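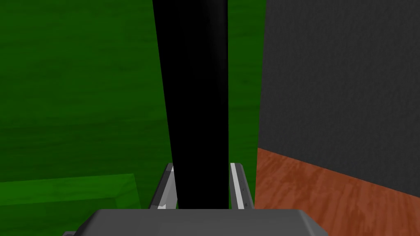
Why change wall and table textures between simulated episodes?
To keep the policy from tying a grasp to one background color.

Punov handout, week 4. Hemari set: 400 episodes, 20 texture packs, wrist view only. Train on 257 and hold out the rest – split by pack, never by episode. Report success per pack.

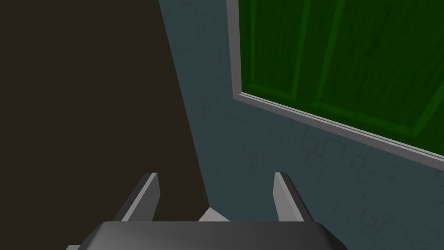
Manouchehr Shirazi objected that splitting by pack leaves the lighting shared, so the held-out score may still flatter the policy. Vary both for the October lab.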